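# Minutes, soft-goods working group, March

Bamilbridge office, upstairs room. Started at 10.05, the projector having won the first five minutes.

## 1. Minutes of the last meeting

Agreed, with one correction: the bag-sorting policy was recorded as "promising". The word used was "promiscuous", in reference to its habit of going for any bag on the table. Amended.

## 2. Kitchen collection

The kitchen task remains as it was: plastic bags and bubble wrap heaped on a low table, to be picked up one at a time with the hand-held grippers and put in the basket on the floor. Demonstrations now stand at 584. The target is still 4,000, and the chair asked that the gap between the two be minuted without comment.

Clear bubble wrap continues to be the difficulty. The depth estimate takes it for glare, or for tablecloth, or on one memorable run for nothing whatever. The green bag with the paw prints gives no trouble at all and is becoming something of a favourite with the model.
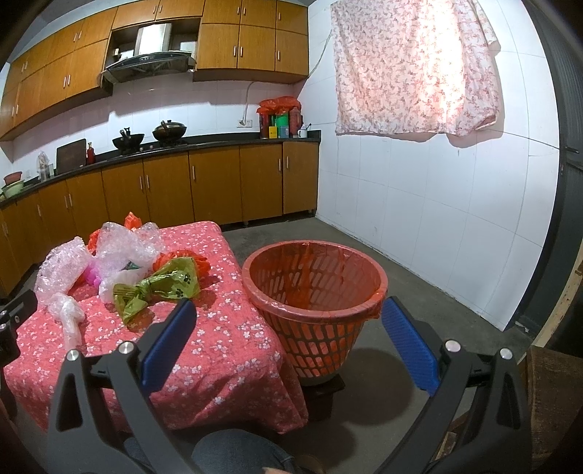 ## 3. Result: Cenard against the baseline

Cenard is the new grasp-proposal method, which looks for edges and folds that two fingers could plausibly close on before it worries about what the object is. The baseline labels the object first and then thinks about grasping it, in the manner of a cautious shopper.

Both were trained on the same demonstrations. Cenard did better on knotted bags and on anything with a tail. On flat bubble wrap the two were level, which is a polite way of saying both were poor. There was some discussion of whether "level" could go in the abstract. It could not.

It was objected that knots are easy and that we may have built a very expensive knot detector. The objection was thought fair. A test with the knots undone will be run before anything is written up.

## 4. Two grippers or one

Longest item of the morning. McKinnon, the two-handed variant, holds the heap with one gripper while the other pulls. On paper this stops the familiar failure in which one bag is requested and the whole pile comes along for the outing.

The view over the table, with the fingers open and holding nothing, was put up for reference and stayed up until the break.

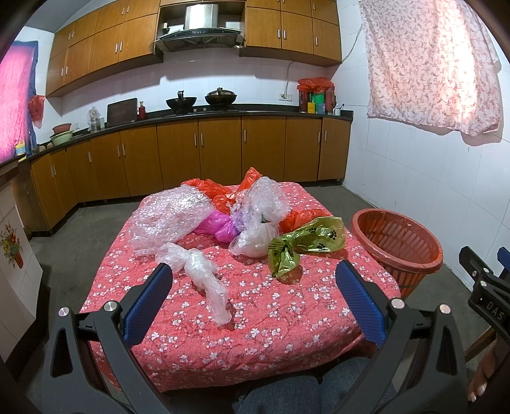
The case for McKinnon is that tangled items come apart more cleanly. The case against is that every demonstration takes longer, and that the two gripper streams have to be lined up in time afterwards by someone who would like their evenings back. Jokska, the alignment script, does most of this but drifts on longer recordings. The fix was reported as nearly done, as at the previous meeting.

Decided: 8 paired trials per heap layout, one-handed and two-handed, with the layout rebuilt between them as closely as crumpled plastic allows. Anyone wishing to define "closely" should bring a proposal in writing.

## 5. Actions

- Knots-undone test for Cenard, same split as before.
- Jokska drift: fix, or a date for the fix.
- Label the bubble wrap as its own class in the failure log. "Misc." is full.
- Find the missing gripper charger.

## 6. Any other business

A request for a less flowery tablecloth was turned down. The print stays in, on the grounds that real kitchens have them and the model had better get used to it.

Closed at 11.50. Next meeting in the same room, with a different projector.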